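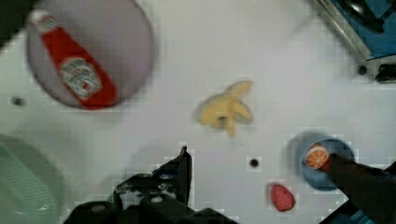
I want to make a case for the restaurant that stays open all afternoon. I mean the place where you can walk in at 3:15, sit down, and be handed a real menu by somebody who is happy to see you. Kids already get this. Give one a bunch of toy bananas and a ketchup bottle lying across a plate, and you have a restaurant that will serve you lunch at any hour you care to show up, possibly several lunches. Grown-up restaurants used to be like that too, at least in Soltville, and over the years most of ours have drifted into locking the door at two and opening it again at five. I think they're missing the best part of the day.

I should say where I'm coming from. I worked split shifts for 14 years, first as a dishwasher and later on the line, and I know exactly what those three hours are for. They're for prep, for deliveries, for sitting on a milk crate with your shoes off. I loved that crate! So when I say a kitchen should stay open, I know what I'm asking for, and I know who ends up doing the extra work.

But go to Trekia some afternoon and tell me it isn't worth it. Asnakech Moges has kept that dining room open straight through since her second year in business. It has 19 tables, and at four o'clock in December, with the light going and the windows steamed up, you'll find most of them taken. There are nurses coming off the early shift and a couple of teachers grading papers over lentils. There's usually a table of retired men from the rail yard who order one big platter and make it last until dark. They aren't people who forgot to eat lunch. They eat at four on purpose, and in a town this size she has them pretty much to herself.

She runs a shorter menu from two to five, and that's the whole trick as far as I can tell. The stews are already made for dinner and sitting there getting better. One cook, one server, no fried things. Her nephew Tekle Lencho does the afternoons alone in the kitchen and gets his onions chopped between orders. He told me he prefers it to Friday nights by a mile – you can hear people enjoying themselves out there, he said, and on a Friday all you hear is the printer.

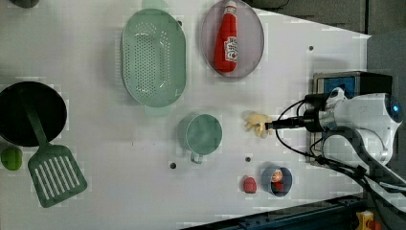
What about the money?

Fair question, and the one every owner asks first. I put it to Arvo Väisänen, who had Vinix on Canal Street until he sold it and is the most tight-fisted restaurant man I've ever liked. He tried afternoons for a winter and gave up. On a slow day, he said, he was paying two people to watch the pie case. He still thinks I'm a romantic.

Maybe so! But look at what he was serving. Vinix ran its full dinner menu from noon on, steaks and all, which meant a grill lit and a grill cook standing at it. Of course that lost money. Asnakech figures her afternoons bring in 600 dollars a week after she's paid everybody, and for a family restaurant that's the gas bill and then some. It also means a few more hours for the staff who want them, and no two-hour hole in the day where you can't go home and can't quite rest either. Not everyone wants the hours, I'll grant, and an owner who forces them on people deserves the grumbling.

Then there's the part you can't put in a ledger. Helju Paju opened the Trajkovski bakery's little lunchroom to all-day service last spring, keeping the old name on the sign, and she says her dinner customers changed. People who'd come in at three for soup and a roll started coming back at seven with their husbands and their in-laws. They'd already picked out their favorite table. They knew the dog wasn't allowed past the coat rack.
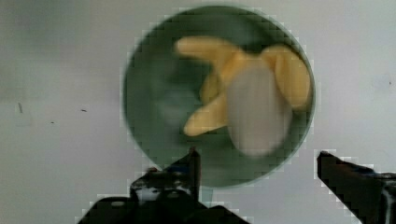

I hear the same thing from the other side of the counter. My neighbor Zhiqiang Jin drives a delivery route and gets his meal break whenever the route lets him, often well after two. For years that meant a gas station sandwich in the cab. Now he parks behind the bakery, has the barley soup, and knows the first name of everyone in the place. He's a regular, and he'd never been a regular anywhere before.

I don't expect every kitchen in town to do this. A place with a tiny staff and a complicated dinner needs its quiet hours, and I'd rather they close than hand me something tired. But plenty of our restaurants already have a pot of something on the stove at three. They have the lights on for prep and somebody up front folding napkins. Unlock the door and put four things on a chalkboard! Try it for one winter, and tell people about it, since the biggest mistake I see is owners who stay open and never change the hours on the sign.

I'll be the one by the radiator with the crossword. I tip well, and I'll have the soup.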